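Night-sky garden opens at Muduvville after five months of digging
19 Dec 2024

Muduvville has a place to look up from at last. The Galla Reserve night-sky garden opened to the public this week, and if the turnout on the first clear evening is anything to go by, the town has been hanging out for it.

The garden takes up the old hockey field at the top of Prinine Road, well back from the street lights and sheltered on the southern side by a bank of she-oaks. Work had been talked about since May, when the shire agreed to hand over the field, and the diggers moved in not long after. What used to be a patchy rectangle of couch grass is now a shallow grassed bowl with 35 reclining timber benches, a gravel loop path wide enough for prams and wheelchairs, and beds of pale-flowering natives that seem to glow a little once your eyes settle in.

It is a lovely spot. On opening night there were families with doonas and thermoses, teenagers flat on their backs in the grass, and plenty of people who admitted they hadn't looked properly at the Milky Way in years. The Magellanic Clouds were out, the Southern Cross was sitting low, and a long, bright meteor got the sort of cheer you normally hear at the footy!
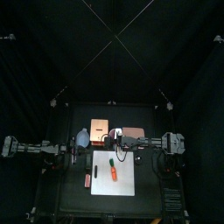
Darkness is the thing the garden is built around, and a surprising amount of care has gone into keeping it. The path lights are knee-high, amber and shielded so that nothing spills upwards, and they switch off completely after 8 minutes unless someone walks past. The toilet block has been painted charcoal, inside and out. A small light fitting can be a handy thing at the far edge of a black table, as it is in the photo, but even one that size would be noticed from the benches here, so torches need a red filter and phones should stay in pockets once the sun is down. Red cellophane and rubber bands are kept in a tin at the gate for anyone who forgets.

The planting deserves a mention of its own. The beds were laid out by D'Souza Nurseries, the family business on the Prinine side of town, and they've picked species that earn their keep after dark. There are white-flowering paper daisies, silver saltbush along the path, native jasmine on the fence and a big drift of flax lily near the entrance. The jasmine has only just gone in and will need another couple of summers to cover the wire, but you can already smell it from the car park on a warm night. Moths have found the place too, and the microbats have found the moths.

Neighbours along Prinine Road have joined in with real gusto. More than 100 households have agreed to turn off their porch lights or swap them for warmer, hooded ones, and the difference from the top of the hill is easy to see. The servo on the corner now dims its sign at closing time. The bowls club is looking at doing the same with its floodlights on nights when there's no play.

A printed star map is available free from the Muduvville library. It covers 13 objects that can be found with the naked eye from the garden, starting with the easy ones and working up to a couple that will take some patience and a moonless night. There's a version with large print, and another for kids with room to draw their own constellations. (The giant yabby is already a favourite.)

Entry to the garden is free and the gate stays open all night. Dogs are welcome on a lead. Bring a rug, something warm to drink and a jumper, even in summer, as the breeze comes up the gully after dark. Parking is off Prinine Road, and drivers are asked to dip their headlights when they turn in.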